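Visits > Factories and Mills > Bedding

A Morning at the Tarnar Bedding Mill

The mill makes fitted sheets and pillowcases, and it opens its doors to visitors one morning a month. I went in June. I sleep on a fitted sheet every night, and I had never given any thought to how the corners are made.

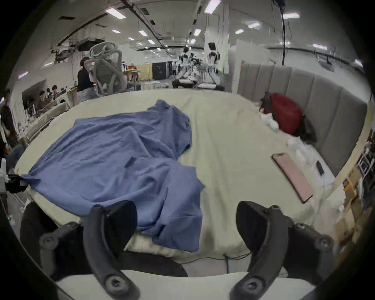 Getting there and signing in

The mill is five minutes on foot from the bus stop, past a tire shop and a long brick wall. Parking is free but the lot fills up early. You sign in at a window by the loading dock, where they give you earplugs and a yellow sticker with your group number. Bags go in a locker. The locker takes a coin and gives it back.

Our guide was Thenmozhi Gowda, who has worked in the cutting room and now runs the visits. She talked for a while in the entry hall, where there is a case of old labels and a loom shuttle. The mill does not weave its own cloth anymore. It comes in on rolls from two suppliers, already dyed, and the work here is cutting, sewing, checking and packing.

The cutting room

This is the biggest room and the quietest. Cloth is laid out in layers on a table almost 200 feet long and left to rest overnight before it is cut. Gowda said cotton that has been wound tight on a roll will shrink back a little once it is loose, and if they cut right away the sheets come out short. Somebody in our group asked about jersey sheets. Those rest for two nights.

The corners are four square notches cut out of one big rectangle. Each notch is sewn shut into a seam, and the depth of the notch decides how thick a mattress the sheet will take. They cut three depths. I had assumed the corners were separate pieces.

Sewing

You need the earplugs here. Elastic goes on in one pass, stretched by the machine as it feeds. The cheaper line has elastic at the corners only, and the better line has it all the way around. Shaohua Xia, who looks after the machines on this side, stopped one to show us the folder that turns the hem. He had to rethread it afterward and we waited.

A shift on this floor turns out 467 sheets when nothing breaks down. The target on the wall said 500.

Checking and packing

Every sheet is pulled over a padded form and looked at under bright lights. Loose threads are clipped. Sheets with a pulled thread or a dye streak go to the seconds bin, and the seconds are sold in the shop. Folding is done by hand. Younes Ragab folded one for us slowly, tucking one pair of corners inside the other, and then again at his normal speed. I still can't do it.

The shop

The shop is at the end and takes cards. Seconds are about half price. I bought one queen sheet in gray and two pillowcases. There is a coffee machine but no food, so eat first. The whole visit took a little under two hours, with a lot of standing. Children under ten are not allowed on the sewing floor.

14 comments | 9 shares

Contact | Copyright Sieglinde Pfeiffer | Back to top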